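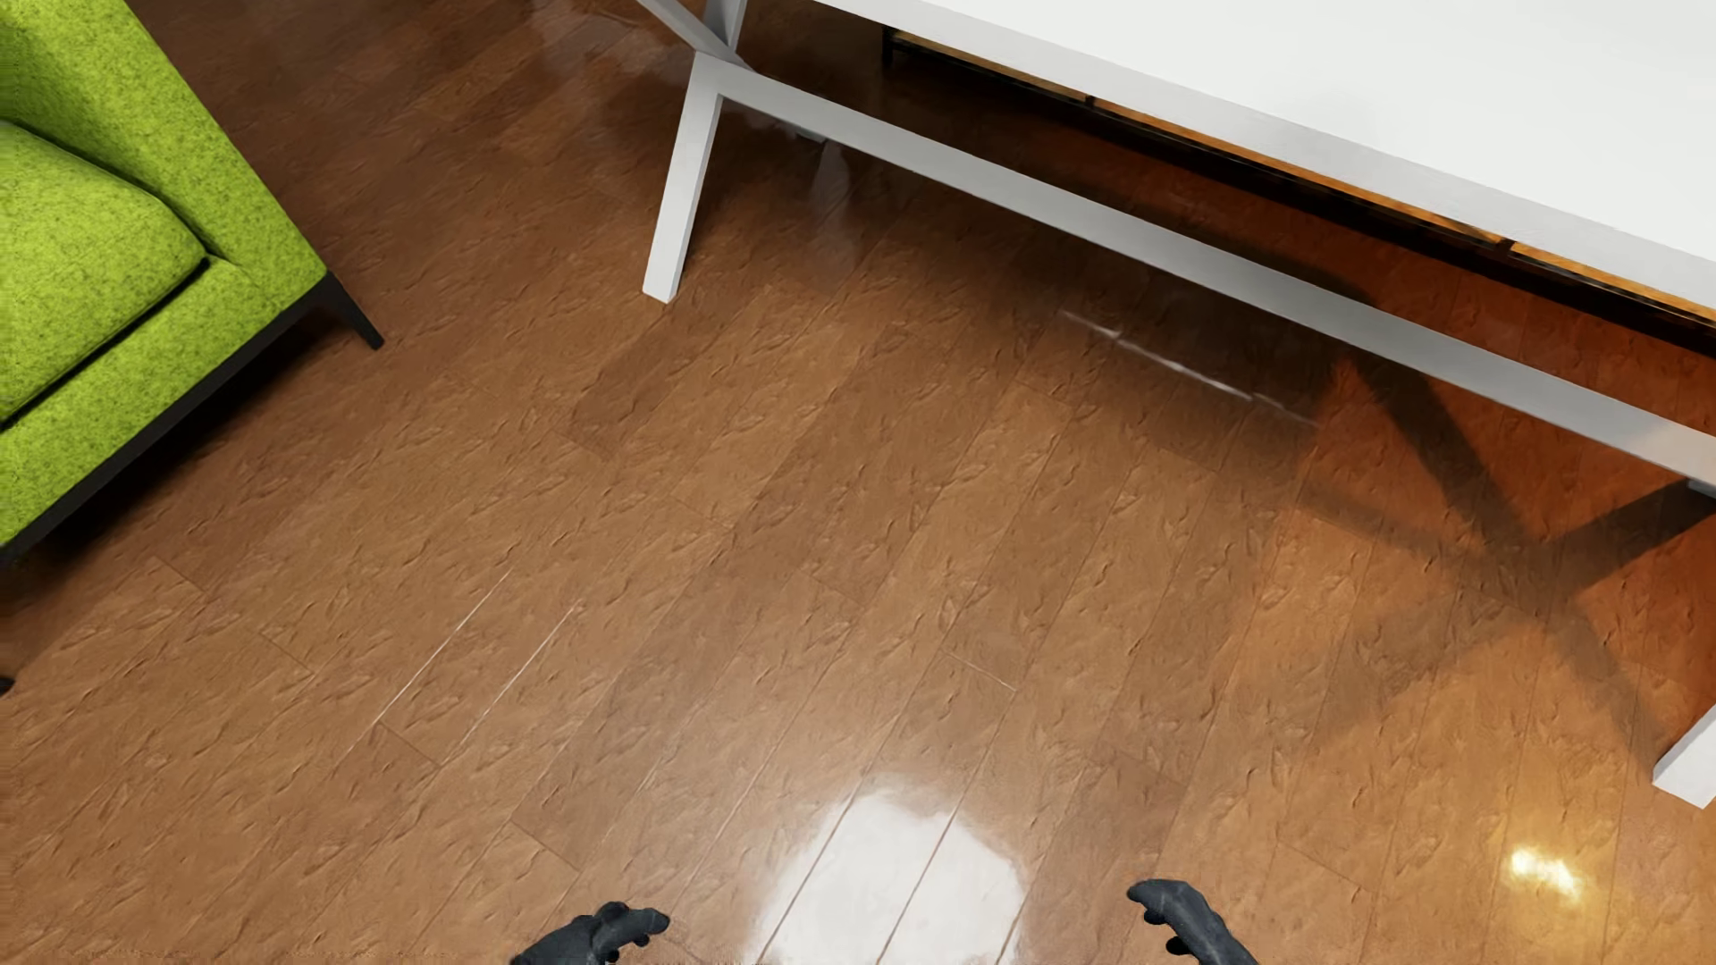

4.2 Setting the floor mask

The floor mask tells Hallow which pixels the planner may treat as open ground. Set it once for each simulated room, before you load a task. Shiny floors take the most care. In the living room, the varnish throws back a large white glare between the two grippers, and the crossed legs of the table leave a blurred shadow on the boards. With the default settings, either one can be marked as an obstacle.

Search the manual Go

1. Start Hallow and load the room file. Wait for the status line to read READY.
2. Open Perception > Floor Mask and click Capture.
3. Set Glare Limit to 281. Higher values let more reflections through.
4. Set Shadow Blend to 3.
5. Click Preview. Open floor is drawn in blue and obstacles in red.
6. Check the glare and the table shadow. Both should be blue. If either is red, lower Glare Limit in steps of 12 and click Preview again.
7. Check the chair and table legs. They must stay red.
8. Click Save Mask. Saving takes about 12 seconds.

Note: Masks saved before the February release do not store Shadow Blend. Open them, repeat step 4, and save again.

Caution: Do not raise Shadow Blend to clear a stubborn patch. Thin legs drop out of the mask first, and the planner will route the base through them.

If Preview stops with error 539, the Hasta planner still has the old mask open. Close the planner window and go back to step 2.

Section last revised by Toshio Kawaguchi, May 31, 2026.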